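In praise of the dull rulebook

By Solomiia Derkach

The first version of our collection guidelines ran to three pages, and everyone read it. The current one runs to 15, and I have my doubts about page four onwards. Marta Horobets, who wrote most of it, has taken to hiding a line about biscuits in the section on file naming. So far she has had to buy no biscuits.

I come to defend the thing anyway. Rules for teaching robots household work have a poor name among the people who have to follow them, and some of it is earned. Rule 7 tells you to begin every task "in a natural manner", which is the surest way known to science of making a grown adult forget how to pick up a sock.

But consider what we had before. When Illia Palamarchuk and I went through the old recordings for Ekier last July, there were 1,002 of them, and the notes were a kind of folk poetry. One person's "made bed" was another's "straightened cover". A third had written "bed, fine". Fine before or fine after? He couldn't remember, and he was the one who had written it.

A standard settles that sort of thing. Say when a task starts. Say when it is finished. Say what counts as a failure, and keep the failures, because a machine that has only been shown success will be very surprised by a fitted sheet.

Where I part company with the rule-makers is over tidiness. There is a draft going round, known in our office as Clotgate after an unhappy typing error in its title, that would have every room cleared before work begins. Bare floor, plain bedding, nothing on the sill. I understand the appeal. I would like to live there myself. 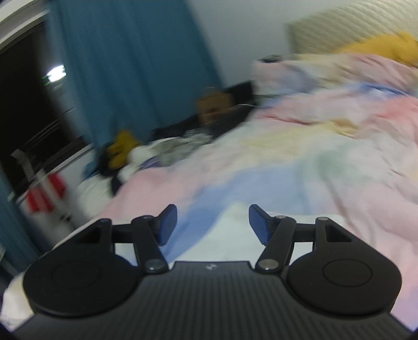

Sayaka Nomura put the case against it better than I can, in a margin note that said only "whose bedroom is this?" People own things. They put them down beside the bed and mean to deal with them later. A robot trained in show homes will be splendid in show homes, and there can't be many customers in that line.

So my rule would be a short one: clear what is dangerous, cover what is private, leave the rest where it fell. Write down what you moved. If the duvet is in a heap, let it be in a heap — the heap is the job.

I sent this to Marta for page 16. She replied that there is no page 16, and asked whether I had got as far as the biscuits.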